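Notebook – robots / visits
March, written up the same evening

Went over to the Tillisberg open day after lunch. Doors at two, rack demo on the schedule for half past, started closer to three. I went because the Nusdale site people keep asking whether we could have an arm swap modules in the cabinets at night, and I'd sooner have an opinion than a brochure. Ingvarsson had a sheet on the wall claiming 46 good insertions out of 50. No word on who set the part up between tries, or what counted as good.

The rig is a short open rack standing low, with a network switch on top and a server chassis right under it. White arm, boxy gripper, bubble wrap spread over the table in front.
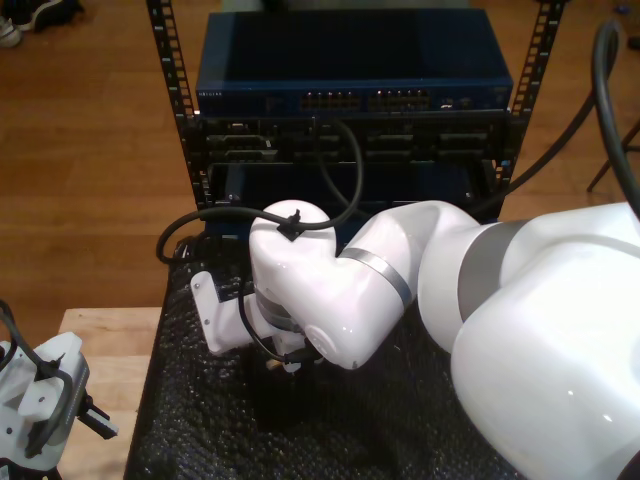
My first complaint is access. Our cabinets at Nusdale are full height, with doors, and there's a cable tray right where an elbow that size would want to go. The demo rack is open on every side I could get to. I asked what happens with a door in the way and got "that's on the roadmap." Wrote it down word for word.

Second complaint is the arm's own cabling. The lead to the gripper is clipped to the arm and then runs in a big loose loop. Fine in a demo. Put that next to a live patch panel and sooner or later the loop catches somebody's fiber. I'd want it sleeved and tied down before it came near anything we're paid to keep running. They said the loop gives the wrist room to turn. Sure, but so would a proper dress pack.

Things I asked and the answers I got:

Cycle time for one module, start to finish: 60 seconds "on a good setup."
Force limit at the latch: would have to check.
Does it know when a latch is only half closed: "mostly." Want a better answer than that.
Recovery after a failed grasp: a person resets it.
Different chassis vendor: new teaching session, length not given.

The third one matters most to me. A half-seated module passes a quick look and then drops out at four in the morning. I have 23 tickets from last year that come down to exactly that, all of them done by human hands, so I'm not saying we're so great either.

Stood in close for the next part, when they were working up by the switch.
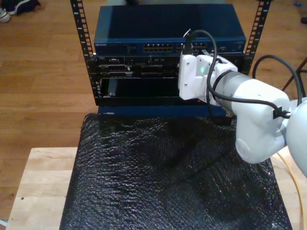 Gripper at the front of the chassis, green light on. Switch is a NETGEAR.

Look at how near the wrist is to the switch ports. With nothing patched in you can get away with that. With a full set of leads hanging down, I don't see where the wrist goes. Asked if they had run it fully cabled. They had, at Bavemwood, but no video to show and no numbers. Would like to see that one before I believe it.

To be fair to them: the people running it were straight with me when I pushed, and the arm is quieter than the old one in our shop – I could talk over it without raising my voice. The clip on the elbow is a decent part too. Might copy that for our own bench.

Where I am for now: not for Nusdale, not this year. Could see it on a test bench, same chassis all day, open rack, somebody nearby.

To do
– email Tillisberg for the Bavemwood results, cabled runs only
– ask for the force figure again
– measure clearance in front of cabinet row two, doors open
– find our own insertion failure rate so the 46 has something to sit next to
– parking receipt is in the blue folder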